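Schlafmatte im Sommer richtig auflegen und Wäsche darauf zusammenlegen

Stand: 25. Juli

Wenn es bei uns nachts nicht mehr abkühlt, hole ich die geflochtene Matte aus dem Schrank, und jedes Jahr fragt mich jemand, wie man so etwas eigentlich auflegt, ohne dass man morgens mit Streifen auf der Wange aufwacht. Also schreibe ich es endlich einmal in Ruhe auf - mit allem, was mir Nokuthula Shabalala damals beigebracht hat, als wir noch Tür an Tür wohnten und sie mir ihre alte Matte geliehen hat.

Zuerst kommt das Bett selbst dran. Zieht das Laken wirklich glatt, auch an den Ecken, denn jede Falte darunter spürt man später doppelt. Ein dünnes Baumwolllaken genügt völlig, und es darf ruhig ein buntes sein! Bei einem Kinderbett schaut ja immer noch ein Stück vom Muster unter der Matte hervor, und das macht die Sache gleich viel freundlicher.

Danach rollt ihr die Matte vom Fußende her aus. Hat sie lange zusammengerollt gestanden, biegen sich die Enden gern nach oben. Dann legt man einfach für eine Weile etwas Weiches darauf, eine gefaltete Decke zum Beispiel, und geht einen Tee trinken. Die eingefasste Kante gehört genau an den Bettrand, so scheuert nichts an den Beinen, wenn man sich hinsetzt. 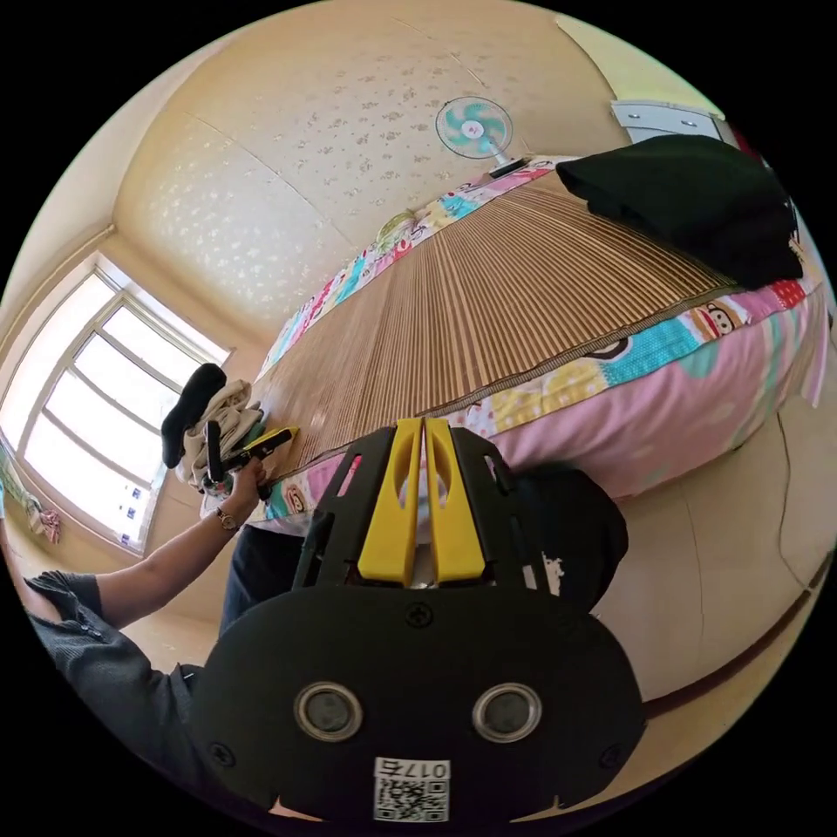

Gewischt wird mit einem gut ausgewrungenen Tuch, immer in Richtung der Halme, und danach muss alles vollständig trocknen, bevor sich jemand hinlegt. Ein kleiner Ventilator am Kopfende hilft dabei sehr, und nachts läuft er bei mir auf der kleinsten Stufe gleich weiter.

Nun zur Wäsche, denn eine aufgelegte Matte ist für mich der schönste Falttisch im ganzen Haus. Ich mache es so:

Helle Sachen zuerst falten und am einen Ende stapeln.
Dunkles und Schweres kommt ans andere Ende.
Socken bleiben bis zum Schluss liegen, sonst sucht man ewig den zweiten.
Reißverschlüsse vorher schließen, sie haken sich sonst im Geflecht fest.

Und räumt die Stapel bitte noch vor dem Abend weg (ich spreche aus Erfahrung). Im September kommt die Matte dann trocken und locker gerollt zurück in den Schrank, am besten stehend und in einem alten Kopfkissenbezug.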